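OK so the great glassware sort of 2020 is underway and I have thoughts. Thread, I guess

We're moving to Mikedmont at the end of the summer and I decided (in May, when I had energy) that I'd go through every single glass we own before packing any of it. I own 164 glasses. Who let me do this

A lot of them are jam jars. I love a jam jar! But I do not need 26 of them and neither do you

Rule I made up: if I haven't drunk out of it in a year it goes in the Odoi box for the thrift store. I've already broken this rule for the little green sherry ones from my grandmother, and I'd do it again

The champagne flutes are gone. Ten of them, bye. We had them for one New Year's and they fell over if you looked at them – plus you can't get a sponge down there

The big question was wine glasses. We had the fancy Ultetti set, the tall ones, and every time people came over I spent the night watching elbows. So those went to my sister and she's thrilled

What I'm keeping is the plain kind. Rounded bowl, thin stem, round foot, no pattern, no gold rim. White, red, orange juice on a bad morning, whatever
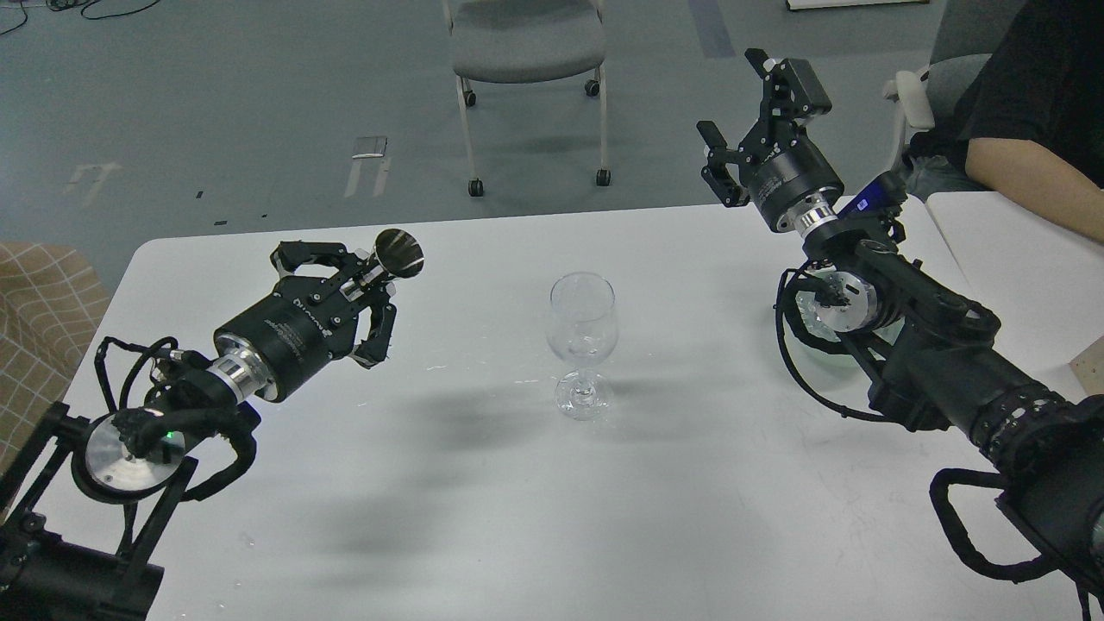

Brurkenness wrote back to say plain ones are the way to go, but pack them upside down with paper stuffed in the bowl first and then wrapped around the stem, and never lay them on their sides. Lost half a set that way going two towns over, apparently

OK that is good to know and also I have already laid six of them on their sides. Going back in

Does anyone have those cardboard dividers from the liquor store? I'll trade you jam jars. So many jam jars

Update 6/19/20: two boxes taped, labeled on all four sides AND the top. Mugs are next and I'm scared of the mugs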